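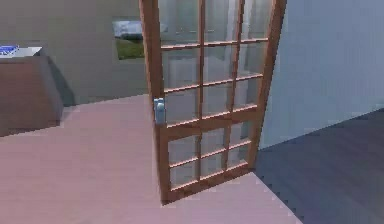 Skumitz Street Reading Rooms: progress report to the Palden Fund
2022-09-04
Prepared by Shuk-fan Chung, project lead

You asked for a short report this time. The last one ran to eleven pages and I gather two of them were read, so I have tried to guess which two.

Where we are

The local newspaper archive is sorted as far as the end of the 1950s. The grant agreement said we would reach 1965 by the end of August. We did not, and the reason is the year 1953, which arrived in four tea chests with the Coronation supplements folded inside the football results. Whoever packed it had a system and took it with them. Two of our regulars spent the better part of three weeks on that year alone and are now the town's leading authorities on bunting.

The catalogue stands at 2000 entries. Each has a date, a headline, the names of anyone mentioned and a note on condition. We began with a condition scale of one to ten, found that everything was being given a six, and now use "fine", "fragile" and "please don't". Entries made under the old scale have been gone through again and changed.

Scanning is behind. The scanner we hired from Hsiao copes well with single sheets and badly with anything that has spent decades folded in four. We have 535 pages done to the standard you asked for, and a further batch which is readable but has a grey stripe down the middle. Hsiao have agreed to replace the glass without charge, after a correspondence I would be happy to add to the archive.

Evenings

The talks have gone better than planned, mostly owing to the one on the 1957 flood. We put out chairs for 40 and got around 80 people, several of whom had come to correct the speaker. She took it well. By nine o'clock we had three separate accounts of which bridge went first, and all three are now recorded and typed up. They do not agree and I have left them that way.

The talk on pre-war bus timetables drew a smaller crowd, though I should say a very alert one.

We have also started a monthly drop-in where people bring their own cuttings. So far this has produced a good run of school sports days, a wedding notice with both names spelt wrong, and a recipe for mock goose that I do not recommend. We copy what people bring and give it back the same evening. One gentleman would prefer us to keep his. It is all about himself and it is in five binders, so we are still talking.

Money

Most of the budget lines are where they should be. The exceptions:

Storage boxes went over. Acid-free card has gone up twice since we applied, and newspapers from the thirties turn out larger than the boxes sold for newspapers.

Printing came in under, as the leaflet was never printed. We could not agree on the map.

Refreshments went over by a sum I would call modest and which is almost entirely biscuits on the night of the flood talk.

We would like to move £2000 from the equipment line to staff hours, which would pay for a second cataloguer one day a week until spring. The equipment line was meant for a microfilm reader. The county library has since lent us theirs on long loan -- it is the size of a wardrobe and hums, but it works -- so the money is sitting there doing nothing. I would need your yes in writing before we advertise.

Still to do

The index of names is the part people ask for most and the part we have least to show for. We are using Aster, the database you suggested, and it is good once you have stopped it turning every "Mrs J." into a new person. At one point we had a single churchwarden in there nineteen times. He is down to two, and I think the second may really be his son.

The decade from 1960 comes next. I have looked in the boxes and it seems to have been packed by somebody calmer. On that basis I would put the new date for reaching 1965 at the end of November, with the scanning a month or so behind it. The leaflet will follow when the map is settled. There are two maps at present and each has its supporters.

A full set of accounts is attached separately, with receipts. The one for string is missing.

S. Chung

Contact the Reading Rooms | Copyright Skumitz Street Reading Rooms | Back to top
4 shares | 2 comments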